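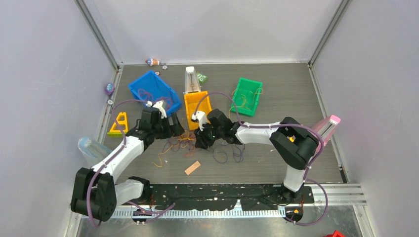 Two arms, three bins and the knot of cords that ate our evening.

I promised Marit I would write something for the club page before the end of March, and as she has now reminded me twice (very kindly, with biscuits) I had better get on with it.

For anyone new, I help out with the student robotics club at Kvam, and this year's project is tidying up. You would think tidying up was the easy one to choose! The students did, certainly, when we put it to a vote back in the autumn. The idea is that the pair of arms should sort a messy table into coloured bins, cords by colour and toys wherever we can agree toys ought to go, and we have now spent the better part of two terms finding out how much we all know about picking up a piece of string without ever having thought about it.

Cords are horrible. A block stays where it is when you nudge it, and the light orange one has been picked up so many times that I think the left arm could do it asleep. A cord slides off and takes its friends with it. The students have got into the habit of letting one gripper hold the pile down while the other pulls, and on a good evening that gives us a single strand, which then has to be lowered into the bin instead of being dragged over the rim and straight back out again. We had 41 tries written down in the notebook by the time the kettle went on at eight, and I would call some 8 of them properly good. Maj-Britt Forsberg was stricter than me and crossed out a few of those.

The purple has been its own little argument. The cables on the arms are purple, and so is some of the cord we are meant to be sorting, and I'm afraid I was the one who bought the cord. We are going to try a different shade after the holidays, though half the group want to keep it as it is and make the program cope. I rather admire that.

We have also given the two arms names, after a long discussion that I had hoped would be a short one. The left is Dever and the right is Gristach, and please don't ask me which student came up with Gristach or what it means. Gristach had a stiff wrist for most of February and is much happier now that Marit has had the screws out and put them back in again.

The visit to the other club at Cliltton is still on. There will be 4 of us going, plus the arms if I can work out how to get them into my car without taking the panels apart. If you have a larger car and a free afternoon, do come and find me! We are in the downstairs room until nine most club evenings, and there are usually biscuits left.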